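Can a machine strip an old PC yet?

Surmont's repair shop has been trying out a robot arm on desktop teardowns since February. Bilal Hourani, who runs the bench, gives it the hard drive, memory and processor. It has been through 111 machines so far. Georges Daher still does the cables by hand, as they never sit the same way twice. A person needs 12 minutes per PC and the arm takes longer.
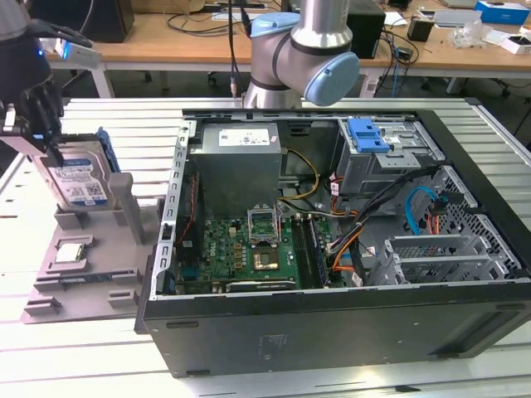
A hard drive in the robot's hand, beside an open desktop tower.

Clendance will host the next bench visit. Write to Georges for a place.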